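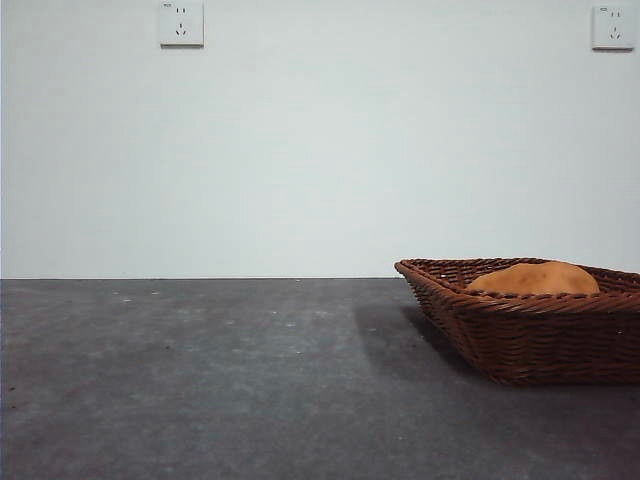 Basket and Pretend Produce – read me first

Hi! I put this card together so anyone picking up the Brirndale play-food set knows what they're getting. It's a picture collection of toy fruit and vegetables, a wicker basket to keep them in, and a lot of plain background. I love this stuff way more than a grown adult should.

What you get

2,488 pictures, split into 3 folders:

basket – the woven basket with something in it, or waiting for something
single – one piece of produce lying by itself
mixed – a few pieces together (my favorite folder, and the messiest)

There's also a file called labels.csv with one line per picture. The columns are name, folder, item and notes. Notes is mostly blank, sorry. I ran out of steam halfway through January.

The toys

The full list has 15 names on it, and you'll find it in items.txt. Most of the set came from a Skenwood box I bought secondhand, and I filled in the gaps with a few Hoarau pieces.

The eggplant deserves its own paragraph. It's the long, slim kind with a bit of a curve, deep purple going pinker toward the fat end, and the cap is this really loud lime green. It's shiny too, and the bumps and creases catch the light in little white flecks, so if you're sorting by color, expect some bright spots that aren't purple at all.
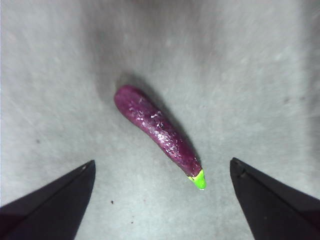 I labeled it "eggplant" everywhere. Version 1 had a mix of "eggplant" and "aubergine" and it drove me nuts, so if you have old files, do a quick find and replace before you merge them.

Things to know

Round orange-ish items were the hardest to name. If I wasn't sure, I wrote "round fruit" and moved on – please don't email me a list of those, I know!

The basket counts as its own item in the labels, even when there's food in it.

Version 2 fixes the naming and drops the doubles. The folder names didn't change, so your old paths should still work.

Using it

Free for school, hobby or work projects. Just mention Brirndale somewhere. If you spot a wrong label, send me the picture name and what you think it should be, and I'll put it in the next update.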